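FOR IMMEDIATE RELEASE

Hemach Coalition to Governor: Release the Clemency File, All of It

Group says 58 pages missing from records turned over in Desmet case; asks legislature for hearing before session ends in May

KALLSIDE - The Hemach Coalition for Open Clemency called on the Governor's office today to release the full file in the Desmet clemency case. Including the staff memo. Including whatever was attached to the staff memo. The Coalition has asked three times now and has gotten three different answers.

The short version, for those on deadline. Last year the state denied clemency to a man convicted in the Desmet warehouse fire. His lawyers had sent the Governor a new report from an outside fire examiner. The denial letter was one paragraph and did not mention the report. The Coalition asked for the records under the state's open records law. What came back was a stack of paper with a gap in the page numbers. 58 pages, gone, no explanation and no exemption claimed.

The man is still in prison. He is serving life. The Coalition takes no position in this release on whether he set the fire. It takes the position that the person with the power to decide should have to show that someone read the report.

"We are asking a pretty simple question. Did the report reach the Governor's desk before the denial was signed, yes or no," the Coalition said in a statement. "If it did, there'll be a cover sheet or an email or a note from staff. If it didn't, people ought to know that too."

WHAT THE RECORDS SHOW

The defense petition with the examiner's report was stamped in at the Governor's legal office at 4:10 p.m. The denial went out the next morning at 9:30. Both times are on the documents themselves, copies available from the Coalition.

Between those two times there is one email in the file. It's from the legal office to the pardon board staff and it reads, in full, "Are we good on Desmet." There is no reply in what was released.

The page numbers are stamped at the bottom right by the office's own scanner. They run without a break until the email. Then they jump. Then the denial letter.

The office's first answer was that no pages were withheld. Second answer, the pages are duplicates. Third answer, by phone, was that the pages are privileged as advice to the Governor. The Coalition points out that a page can't very well be all three. The records law also says that when an agency holds something back, it has to say so in writing and list what it is holding back. No list has been provided.

WHY THE REPORT MATTERS

The trial turned on testimony about burn patterns. A state witness told the jury the marks on the loading dock floor could only have come from a liquid fuel. The outside examiner, hired by the defense years later, looked at the same photos and the same lab sheets and wrote that the marks were what you'd expect from a room that had burned all the way through. No fuel needed. The lab sheets found no fuel on the dock.

The state's own witness has since retired and has not been asked to go back over the work. The Coalition thinks he should be. So does the local paper in Kallside, which said so in an editorial.

Courts have turned down the appeal on timing grounds, the deadline having passed while the man had no lawyer. Clemency was what was left. That is the whole reason a state has clemency, for the cases where the court rules run out and a real question hasn't been answered.

NOT JUST ONE CASE

The Coalition's volunteers and two law students have been going through the clemency docket since last fall. Roughly 800 petitions were closed during the current Governor's time in office. In 300 of those the released file has no staff memo at all, just the petition at one end and the denial at the other. It may be that memos were written and not kept. It may be they were never written. The office has not said which and the Coalition asked.

Board rules call for a written staff review in every case where the petition raises new evidence. They don't call for the review to be made public. They don't say how long it should be kept either, and that's a hole the legislature could close with one sentence.

The previous administration wasn't great on this either. The Coalition said so at the time, see our releases from those years. Files were thin. But they had memos in them and the memos had initials.

WHAT WE ARE ASKING FOR

From the Governor: the missing pages, or a written list of them with the exemption claimed for each. Also a plain statement of who reviewed the fire report and when.

From the pardon board: a fresh look at the Desmet petition. The rules allow the board to reopen on its own motion inside of two years and that window is stil open. The board meets next month. It isn't on the agenda as of this morning.

From the legislature: a hearing. The Senate judiciary committee has had a bill since January that would require a written reason for every clemency denial, one page minimum, public. It has sponsors from both parties. It hasn't been scheduled. The session wraps up in May and bills that don't get a hearing die.

From the Attorney General, an opinion on whether the privilege for "advice to the Governor" covers a scientific report sent in by somebody else. We don't see how it could. The report wasn't advice. It came in the mail.

THE OTHER SIDE

In fairness. The Governor's office told the Coalition in its last letter that every petition gets "a full and careful review" and that the Governor doesn't discuss individual cases. The county prosecutor's office stands by the conviction and has said the jury heard plenty besides the burn testimony, mainly a quarrel over back pay and a coworker who placed the man near the building that evening. Those facts are in the trial record and reporters should read them. The transcript is public at the courthouse in Kallside, second floor, ask for the closed criminal index. Bring quarters for the copier.

The family of the night watchman who died in the fire was contacted before this release went out. They asked to be left out of it and the Coalition is respecting that. Please do the same.

LAWSUIT

If the list isn't produced in 30 days the Coalition will file in circuit court. Papers are drafted. The Plendar Fund has agreed to cover filing costs and a portion of the attorney time. The fund has no say over what the Coalition publishes and did not see this release in advance.

A suit over open records doesn't ask a judge to rule on guilt or on the denial. It asks for the pages. The Coalition expects the state to argue that clemency is the Governor's alone and courts can't look at it. That may be right as to the decision. It's not right as to the paper, at least not the way the records law is written now.

PUBLIC MEETING

The Coalition will hold an open meeting at the Kallside library, lower level, 6:30 p.m., date to be posted on our site once the library confirms the room. It seats 80 so come early. A lawyer will walk through how to file a records request, with blank forms to take home. Light refreshments. Parking behind the building, the front lot closes at six. Spanish interpretation available, let us know ahead of time please.

Legislators from both Kallside districts are invited. One has said yes. The Governor's office is invited too and a chair will be kept.

CORRECTION TO OUR EARLIER RELEASE

Our last release said the petition was denied "the same day" it was received. Wrong. It was the next morning, as above. Also we gave the pardon board's old mailing address. Letters sent there are being forwarded, we're told, but use the new one, it's on the board's web page. Sorry for the mixup.

FOR REPORTERS

Available on request: the petition, the outside examiner's report, the denial letter, the numbered pages as we got them, our three request letters and the two written replys. Notes of the phone call also. The docket spreadsheet is still being checked and will be up when it's done; call if you need an early look and we'll tell you which columns are solid.

Interviews by phone or in person, mornings are best. Not available: the man himself. The prison is not approving media visits at this time and his lawyers ask that requests go through them. 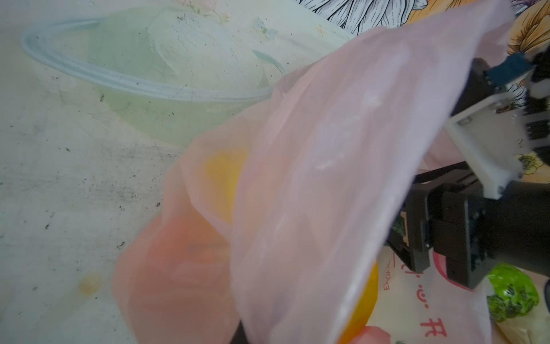
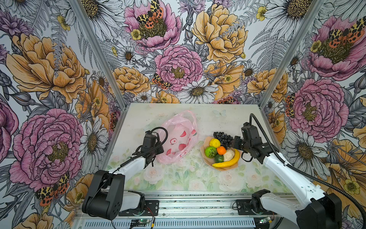

Pink plastic bag, two photos. Credit: Hemach Coalition. Larger files on request.

ABOUT THE COALITION

The Hemach Coalition for Open Clemency is a nonprofit membership group based in Kallside. It tracks pardons, commutations and denials statewide and publishes the files it obtains. It does not endorse candidates. Members include people who support the death penalty and people who don't, people who have had a family member in prison and people who have lost one to a crime. Funded by dues, small gifts and a grant from the Plendar Fund.

Media contact: Coalition press desk, Kallside office, weekdays 9:00 a.m. to 4:00 p.m. Leave a message after hours, it does get checked.

###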